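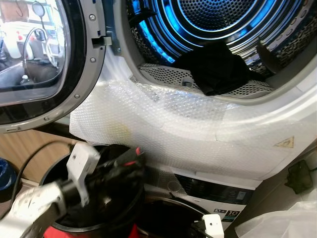

Hunero Publishes Results of Laundry Transfer Trial on a Stacked Washer and Dryer

Single-garment handling is repeatable. Mixed loads, tangled items and lint filter care still need a person.

2018-05-24 — Hunero, a developer of control software for household robots, today released the results of a trial in which a robot arm moved clothing between a bin and a front-loading tumble dryer mounted above a washing machine. The trial was designed to answer a narrow question: how much of an ordinary laundry routine can a general-purpose arm complete in a home-sized space, using appliances that have not been modified?

The company logged 4000 transfer attempts. Each attempt began with the dryer door open and ended when the garment had either left the gripper at its target or been dropped, snagged or abandoned. Loading and unloading were scored separately. Folding was not part of the test.

Dark clothing was included on purpose. A crumpled black garment in a dryer drum gives the vision system few usable edges, and the folds can merge with one another in the depth map. A lit steel drum adds strong reflections. The Fetik perception module, which estimates where a piece of cloth can be gripped, now treats the drum wall and the cloth as separate surfaces before it proposes a grip point.

"One shirt is a fair test of the gripper. A full load is a test of everything else," said Ghizlane Belhaj, head of manipulation research at Hunero. "We can pick up a garment and put it where it should go. We cannot yet tell a customer to start the machine and leave the house."

The most common fault was incomplete removal. A sleeve or hem stayed behind at the lip of the opening after the rest of the garment had been lifted, and the arm had to return for it. The perforated area at the lower edge of the drum caused a second group of faults, as fabric lying across it offers little height for the fingers to close on. Hunero changed the approach angle for this area during the trial and lowered the closing speed.

Thirty-nine attempts were stopped by the operator. In 7 of these, the arm had made contact with the dryer door at a force above the set limit. No door or hinge was damaged. The remaining stops were caused by cable routing, loss of tracking or cloth wrapped around a finger.

The following tasks are outside the current software release:

Separating tangled items in a mixed load
Reading care labels and choosing a program
Cleaning the lint filter
Checking pockets
Handling bedding or other large pieces

Motion planning for the trial ran on Cirar, the company's arm controller. Cirar plans around the open door as a fixed obstacle and does not assume that it will stay at the same angle from one attempt to the next. Door opening and closing are being developed as separate skills and will be reported on their own.

Hunero will begin a second phase in August with its test partner Naciri, which operates serviced apartments. The phase will cover 2 appliance layouts, stacked and side by side, and will use loads of several garments. An operator will be present at all times.

The company has not set a price or a date for a household product. Software updates for existing research customers will be issued through the usual channel — no new hardware is required.

About Hunero

Hunero develops perception and control software for robot arms used in homes and small commercial laundries. Its products include the Cirar controller and the Fetik perception module.

Press contact: Ghizlane Belhaj, Hunero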